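Home | Shop | Wash Day | Bedding | Help | Cart (2)

Fudano Wool Dryer Balls by Poirier, Set of 4 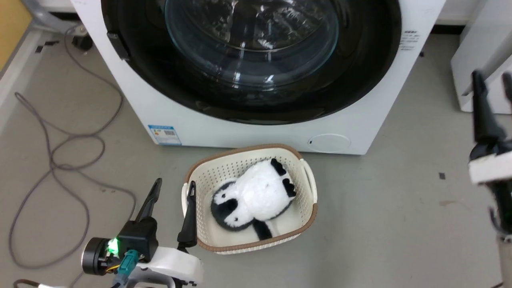 Why I stock these

I started selling the Fudano set in February, after going through way too many dryer sheets at home (my towels had that waxy feel, you know the one). I tried a cheaper kind first and they shed gray fuzz all over my sheets. These have held their shape for me, and I run a load nearly every day!

What you get

Four felted wool balls, undyed, in a cotton drawstring bag. They're a little bigger than a tennis ball. No scent added, but you can put a couple drops of oil on them if you like. Let it soak in overnight.

How I use them

Two for a small load, all four for towels or a comforter. Toss them in with the damp clothes and run your normal cycle. I do pull them out for anything with loose knits, they like to hide in sleeves. If they stop looking fluffy, wash them hot in a tied-off sock and dry them on high.

Shipping

Orders go out from our Vungate shop within two days. I've packed over 2,564 sets so far, and my tape gun is on its last legs. There are 278 left from this batch, and the next one will be the darker wool.

Comments

mapleporch: Do these work in a condenser dryer? Mine is tiny.

Jaltley Shop: Yes! I'd stick to two in a small drum.

bluekettle4: A bit noisy for the first few minutes, but my pillows came out great. Ordering a set for my sister.

tessa_r: Any chance of selling them as singles? The dog got one of mine.

Jaltley Shop: Email me and I'll sort you out.

Contact | Returns | © 2025 Jaltley | Back to top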